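Likthorpe Doors, read me first
Version of 2021-04-16

Hello, and thanks for downloading the thing. I'm Shoshana Marchetti and I look after this dataset, along with Otis Ridgeway, who wrote most of the simulator glue and none of the documentation (you'll see why I insisted). It's a collection of simulated household runs with a two-armed robot, and the question we built it around is a very ordinary one: can a machine get about a home and do the dull jobs yet? Short answer, some of them, slowly, and please don't sell your hoover.

What's in it

There are 700 runs altogether. We kept 666 for training and testing, and the rest are in a folder called odd, which is where runs go when the log and the pictures disagree about the time. I wouldn't train on those, but they're good fun to poke through.

Every run comes with pictures from a body view, which looks down over the robot's own shell and arms, and from a gripper view, which sits right behind the fingers. You also get joint positions, the instruction in plain English, and a yes or no for whether the job got done. The gripper view is the one people write to me about, usually to ask if their download is broken! It isn't. Close up to a big flat surface, a whole half of the picture can be one colour, and your model has to cope with that just as ours did.
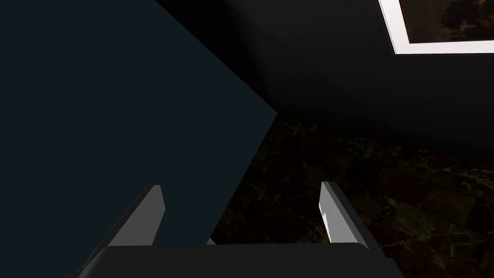
Gripper view, Likthorpe house: fingers open, marble floor beyond.

The rooms

All the rooms are made up and all of them are a bit gloomy. I like them gloomy. Our first house, Vostcombe, was lit like a dentist's and everything we trained in it fell to bits the moment we turned a lamp down, so for Likthorpe we went the other way and let the corners go properly dark. Floors change from one part of the house to the next, and there are pictures on the walls because real homes have them and because a plain wall gives the robot very little to get its bearings from.

Doors, then. I know, I know, a dataset about chores and I'm banging on about doors. But you can't fetch the washing from another room if you can't get into the other room, and a door is a nasty little problem for a robot with a wide body. The arm wants to be in one place and the base wants to be in another, and there's a corner of wood swinging about between the two. Otis reckons that if we'd started with doorless houses we'd have finished by August and learnt nothing. 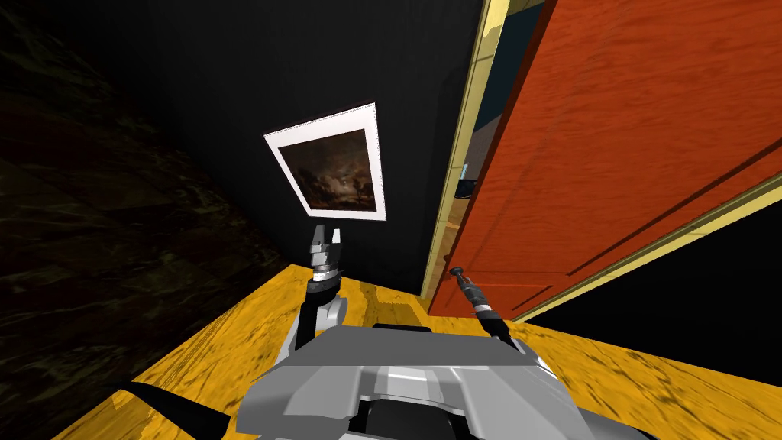
Shoshana Marchetti

I should say what "done" means, since it's caused arguments. A door job is done when the robot's base is fully past the frame and neither arm has hit anything hard enough to trip the contact check. It doesn't matter how silly it looked. We had a stricter rule at first, one that marked runs down for dithering, and I took it out when I realised I'd be marking myself down most mornings.

Carrying jobs are scored separately. Something has to be picked up, taken through and put down the right way up, and the yes or no covers the whole lot, so a run that goes beautifully until the last second is still a no. If you'd like part marks, the stage times are in the log and you can work out your own.

Getting it going

Unpack everything into one folder and run the check script before anything else. It takes 18 minutes on my old laptop, less on anything decent. You'll need the Nemport reader, version 2, and please not the one before it, which loads the left and right arms swapped over and doesn't say a word about it.

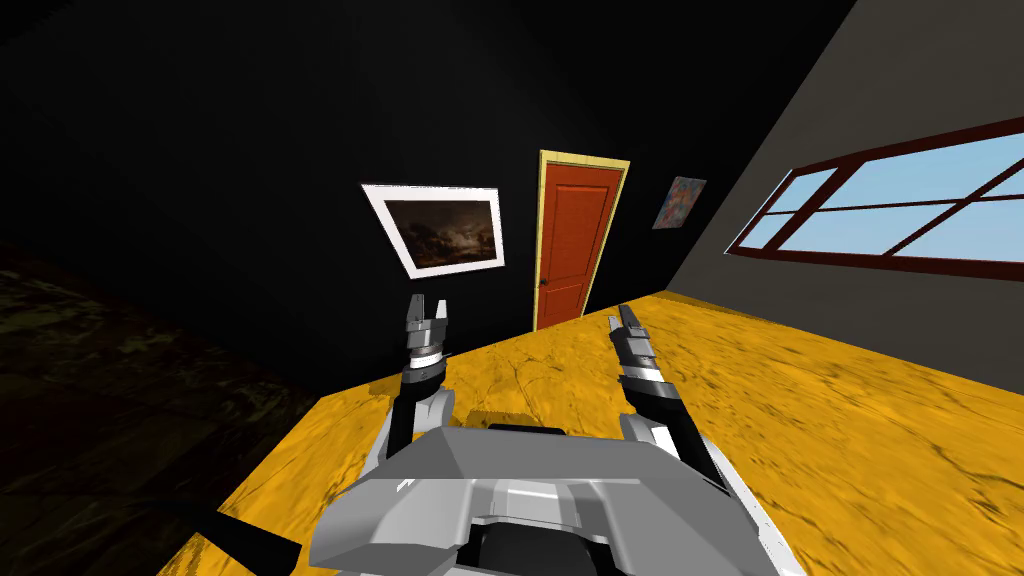
The tilt catches people out as well. The body view isn't levelled, so walls and floors come in at a slant, and if your code quietly assumes that up is up you'll get some very strange answers. We left it that way on purpose. There's a levelling option in the reader (off by default), and I'd be really interested to hear from anyone who compares the two properly, as I keep meaning to and keep not doing it.

Things I'm not happy with

Everything weighs too little, doors included. Cloth is hopeless, so there's no folding and no bed making. Small objects on the floor can be very hard to spot from the body view when a door is half over them. And there are no people or pets in any run, so please don't take a good score here as a sign that a robot is safe near your nan.

Use it for whatever you like so long as you credit the Henríquez group, and send bug reports to Otis, with the run number in the subject line.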